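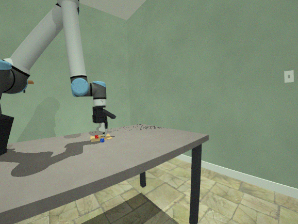

Clendden plans staged purchase of robotic arms

Clendden will buy three robotic arms in the coming financial year instead of the 11 first proposed, under a revised equipment plan approved in May. Valquíria Cordeiro, who manages capital planning for the training centre, said the smaller order reflected the full cost of putting an arm to work.

"The purchase price was the part we understood best," Ms Cordeiro said. "The original submission had very little in it for benches, guarding, spare fingers or staff time. Once those were entered, the arm itself came to less than half of each line."

The centre spent much of the planning period working in simulation. Tetsuya Uchida, the senior technical officer, had his team model a single bench and run simple handling tasks with small cubes and a board before any supplier was asked for a formal quotation.

"We wanted to settle reach and bench height first," Mr Uchida said. "Our first layout put the base too far from the work. Correcting that on a screen took an afternoon. Correcting it on a bolted floor would have meant a variation to the contract."

He cautioned that the model had limits. Cable routing, floor loading and noise were assessed separately, and the budget includes 24 hours of on-site commissioning for each unit.

Two suppliers, Nutari and Taşdemir, have been invited to tender. Both must quote for service and parts over the life of the equipment, with software licences shown as a separate item. Ms Cordeiro said an earlier purchase had left the centre paying renewal fees for which no provision had been made.

Asked whether students would be disadvantaged by the reduced order, Mr Uchida said bookings had been examined closely. The three arms are expected to cover 82 per cent of timetabled demand, and the remaining classes will continue to use the simulated bench.

A second purchase will be considered after the first year's maintenance records have been reviewed. Tender documents are available from the centre's procurement office.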